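Plondenholm is a home-built tidying robot designed to clear household items from a table and drop them into a bin. It was started by Gunhild Brøndum, a machinist from Barstead, and is assembled partly in her home and partly at the Rindness shared workshop. The arm learns its movements from recordings made by people using hand-held grippers.

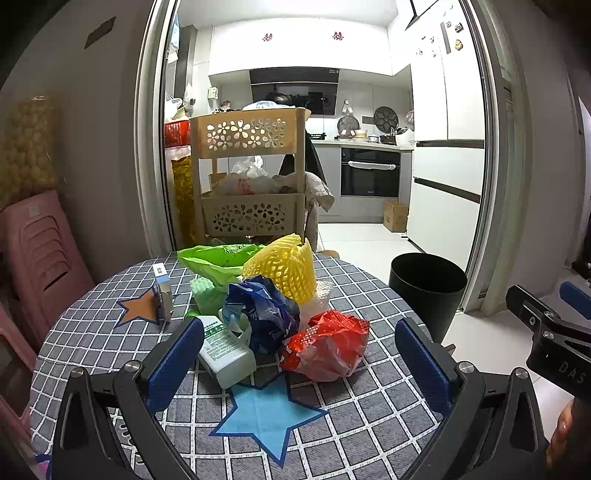
Packaging and household items on a checked tablecloth

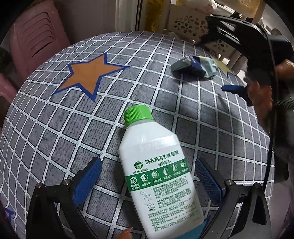

Bottle of washing machine cleaner between the gripper fingers

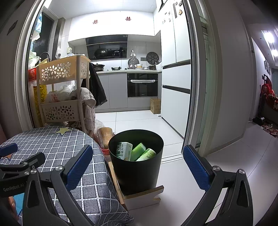
Design

The robot is a single arm clamped to a rolling base. The base is cut from 30 mm board and holds the power supply and the motor controllers. The arm has a reach of 71 cm. The first version used belt drives at the shoulder, which slipped under load and were replaced with geared motors. Finger pads are treated as wearing parts and glued on so they can be changed at home.

Training

A session consists of picking up one item at a time, carrying it and letting go. The first training set had 496 recordings, of which 157 were dropped for poor timing data. Soft plastic bags proved harder for the arm than bottles or boxes, and a slower closing speed was added for them in October.

Variants

A shorter version, known as Ladefoged after the street where the workshop stands, uses the same controllers and a fixed base. It has no elbow joint and can only reach items near the table edge. Drawings for both versions are kept at Rindness.

See also

Parallel gripper
Imitation learning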